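Recording your first pan demos: how we do it at Potance

Posted Jun 22, 2019 by Osaze Briggs

Right, so a few people joining the club in September have asked how we get from "a person moving a pan" to "a robot that might one day move a pan", and I said I'd write up the first bit. Our student project is called Ojo (long story, ask Abimbola) and it's all about simple kitchen jobs. You don't need to have done any coding for this part — just patience and a table!

Start with the table. Ours is a plain white one and the cooker lives on the far side of it. Put the pan on top with the handle pointing towards whoever is sitting down. I like to do this before anybody picks up the grippers, as it's a real faff with both hands full.

Next, cables. Each gripper has a black one, and you want enough slack that you can reach right across without a tug at the wrist. Stretch both arms out as far as the cooker, wiggle about a bit, then bring them back. If anything pulls, sort it now.

Then check the marker cubes. These are the white blocks with the black square patterns on the sides of the grippers, and they're how the software works out where your hands are. Wipe off any fingerprints and try not to cover them with a sleeve (short sleeves are brilliant for this). 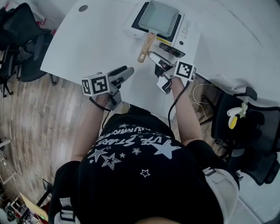

Now for the recording itself. Sit close enough that you aren't leaning, start with both grippers open over the table, and hold still for 2 seconds. Go for the handle slowly. Slower than that! Everybody rushes their first go, me included, and then the fingers close on thin air. Come in from the side, let the tips settle either side of the wood, squeeze, lift a little, put it back, let go, and return to where you started. We do 40 of these in a session, with a break whenever your forearms start grumbling.

The gripper has its own camera, so it's worth playing back a clip early on to see what it's getting. Look for the handle, the pan and both finger pads. You'll catch plenty of the room as well — ceiling lights, people at desks — and we leave all that in.
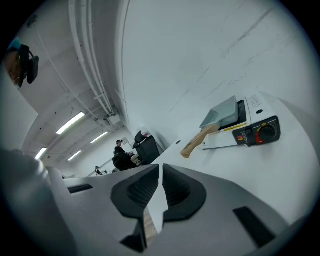

Gripper camera view, with the pan and its long wooden handle over on the right.

Bin any clip where you dropped the pan or sneezed. Name the rest with your initials and the take number, and copy them to the Stenau folder before you unplug anything. Abimbola Mohammed lost 48 takes by doing those last two the other way round, and we still hear about it.

Part two will cover trimming the clips, once I've worked out how to explain it.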